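Kit de agarre Koscombe: segunda parte

Sigo con el kit de Koscombe, montado en el Franka desde febrero. Incluye dedos de repuesto, licencia de Edov (el planificador) y un módulo de vertido que se paga aparte. La instalación me llevó una tarde; la calibración de la muñeca, dos.

El módulo de vertido pide tres parámetros: altura del recipiente, ángulo final y velocidad de giro. Con la jarra de plástico de tapa azul dejo la velocidad al 50 % -- por encima de ese valor el planificador recorta la trayectoria sin avisar. 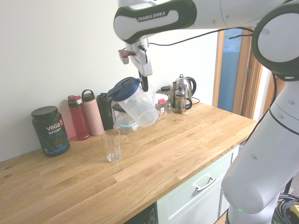
El manual dedica 11 páginas a la detección de vasos transparentes y ninguna a los reflejos. Escribí al soporte y Eleri Parri me respondió con un perfil de iluminación que no figura en la descarga pública. Conviene pedirlo.

El kit base cuesta 300 euros. El módulo de vertido, bastante más de lo que ofrece. Queda pendiente probarlo con líquidos densos.

3 comentarios · 11 veces compartido

Entradas recientes
Koscombe, primera parte: montaje
Edov y los límites de par
Cables Barua: 4000 ciclos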